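Autumn safety walk-round: shared workshop and craft rooms, Skelenier Yard
Filled in during October, with comments for everybody who holds a key

Most of you know the routine by now. I go round with the clipboard before the evenings draw in, I tick what is fine, I write rather a lot about what isn't, and then it gets pinned by the kettle and put up on the members' page. If something of yours is mentioned, please don't take it to heart. The building is old and a bit stubborn, and it needs all of us keeping an eye on it.

Marks used: OK, Needs doing, Look again next time.

1. Doors and ways out

Front door opens fully from inside without a key: OK
Side door to the yard: Needs doing
Corridor clear along its whole length: Needs doing

The side door has swollen again, as it does every year once the rain sets in, and I had to put my shoulder to it. It needs planing along the bottom edge and I would like that done before anything else on this list. The corridor had two bicycles and a rolled carpet in it when I came through. I do understand about the bicycles (I wouldn't leave mine in the yard either, it's dreadfully wet out there) but please use the hooks in the lobby.

2. Fire extinguishers and alarms

Extinguishers on their brackets, pins in, gauges in the green: OK
Blanket by the cooker: OK
Smoke alarm, upstairs landing: Needs doing
Smoke alarm, ground floor: OK

The landing alarm gave a rather feeble chirp when I pressed it, so a new battery is on my shopping list. Whoever has been propping the kitchen door open with an extinguisher, I have found you a nice brick instead and painted it yellow so you can't miss it.

3. Steps, ladders and floors

Stepladder feet and hinges: OK
Tall ladder: Look again next time
Stair nosings: Needs doing
Floor by the sink: Needs doing

The third stair from the top has a loose metal strip which caught my heel twice. Go gently there until it has been screwed down. The lino by the sink is lifting at the corner and I've taped it, which will do for now but won't do for long.
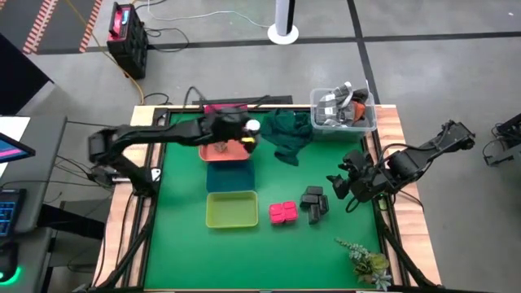 4. Benches, tables and small parts

Tables steady, nothing rocking: OK
Edges free of splinters: OK
Sharp tools put away after use: Needs doing
Small parts kept in something with a rim: Look again next time

I found two craft knives with the blades out in the drawer marked string, and I would very much like not to find them there again. Blades back in, please, and into the tin on the shelf. The other thing I keep going on about is bits and pieces rolling off on to the floor, where somebody in soft shoes will find them sooner or later. Shallow trays are the best cure I know, and the orange, dark teal-blue and yellow-green ones set out on the green mat are just the kind I mean, with a raised edge and each a different colour, so you can agree between you what goes in which. If your own table hasn't got any, ask me, as I am putting in an order with Kaijage and can easily add a few more.

5. Electrics

Extension leads uncoiled when in use: Needs doing
Plugs and flexes undamaged: OK
Heaters kept well away from curtains: Needs doing
Trip switch tested: OK

One lead in the sewing room was still wound on its drum with a heater running off it. Please, please unwind it all the way, they get hotter than you'd think! The heater itself was nearly touching the curtain, so I moved it to the far wall. I would be happier if we put the old fan heaters out to grass altogether and bought another of the Wudinine radiators, which seem to me much calmer things to live with.

6. Shelves and storage

Racking fixed to the wall: OK
Heavy boxes on lower shelves: Needs doing
Paints and thinners in the metal cupboard: OK

Well done on the paints, that cupboard is a joy to open now. The boxes are another matter. Anything over 18 kg belongs on the bottom shelf, and the box of tiles most certainly does. I couldn't shift it by myself, so could two of you bring it down together?

7. First aid

Main box complete: Needs doing
Eye wash in date: OK
Accident book by the box, with a pen: OK (the pen was mine, do leave it there)

We are short of large plasters and finger bandages. I've asked Clekevico for a pack of 40 assorted, and a spare pair of blunt scissors while I was at it.

To be done first: side door, loose stair strip, landing alarm, lead and heater in the sewing room. The lino can wait its turn. I'll come round again at 6 in the evening once the door has been planed, so please leave the yard light on for me.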